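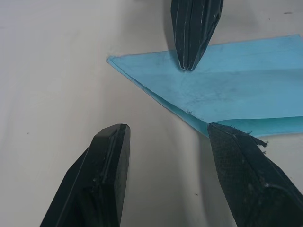

Yolandi Masilela
December 18, 2021

I've been meaning to write up how folding and packing has gone at Ikonen since the Stallix went in. Long thread, mostly for people on other packing floors who keep asking me.

We pack service kits at the Skurkstead site. Every kit gets blue sheets, folded, laid in under the tools. The sheets are light and thin and they slide. For years that was hand work and only hand work.

The Stallix is an arm with a three-finger gripper and a small camera down by the wrist. It works over a white table. It picks a sheet up, folds it, puts it in the tray. Zesia is the screen you run it from.

There are nine of us on the line. There were nine of us in October too. I'm putting that first because it's what everyone asks. Nobody was let go. One open job from before was not filled, and I think that counts as something.

What changed is what the nine people do. Before, you folded for a whole shift with a break in it. Now three people are on the cells side at any time, and the rest are on tools, checking and loading.

We rotate. That was not in the original plan. The plan had the same three people on Zesia every shift because they had done the training. We asked for everyone to be trained and it took longer but we got it.

The hard part for the machine is getting hold of one sheet. Two sheets stick together, or a corner folds under, and it closes on the wrong layer. A person feels that with a thumb and doesn't think about it. The arm has to get it from the camera.

So a lot of the job now is looking at the wrist camera view on the screen. You learn to spot a flap that's turned over. You learn what a crease looks like from that close. Everything looks huge and a bit strange for the first week.

When it can't decide, it stops and puts a request on Zesia. You mark the edge you want it to take and it tries again. If it fails a second time you pause it, reach in and do the sheet yourself.

Last full count I have for one shift is 3213 sheets folded. I don't have a good number for the old way, so please don't ask me for a percentage. We counted kits then, and a kit doesn't always get the same number of sheets.

Wear on the fingers is a bigger deal than we were told. They scuff, they pick up dust, and the covering starts to fray at the corners. Loose threads can catch on a sheet or drop onto it.

We now look at the fingers at the start of the shift and again after lunch. Wipe the tips, check the corners, write it down. If a covering has started to come apart you put in a parts request. Getting the part can take a while and I wish we kept more on the shelf.

Same goes for the table. Specks show up on white, so at least you can see them. We wipe it down between batches. Sheets that have fibers or marks on them get pulled when we check the tray.

Hands and wrists: mine are better. I folded for six years and used to wear a brace at home in the evenings. I haven't had it on in weeks. Two others on my shift say the same. One says her eyes are worse from the screen, and she has asked for a different chair and a bigger monitor.

Talking: there's less of it. When we all stood at the long bench you could fold and talk. On Zesia you can't really, the requests come in while you're in the middle of a sentence. I miss that more than I thought I would.

Pay: the same, so far. We've said that running the cell is a different job from folding and should be graded that way. The answer was that it's being looked at. I'll post again when there's a real answer.

New people learn in a different order now. They start on the screen and some of them have never folded a full batch by hand. I don't love that. If you haven't folded, you don't know why the machine is having trouble with a sheet, you only know that it is.

So we asked for a hand folding day in the training and that was agreed. You fold at the bench, then you go to the cell. People who did it that way send fewer sheets back. That's my own impression from checking trays.

Someone asked if I'd want it taken out. No. I'd want more spare coverings, a slower request rate on the screen, and the pay grade settled.

Someone else asked if it can do the tools. Not at Skurkstead. The tools are still all by hand and I haven't heard of a plan for that.

If you're getting one on your floor: ask who gets trained, ask who cleans the fingers and whether they get time for it, and ask what happens to the open jobs. Get the answers written down before it's bolted in.

Replies are open. I can't share the supplier contract, but I can send our start of shift checklist to anyone who wants it.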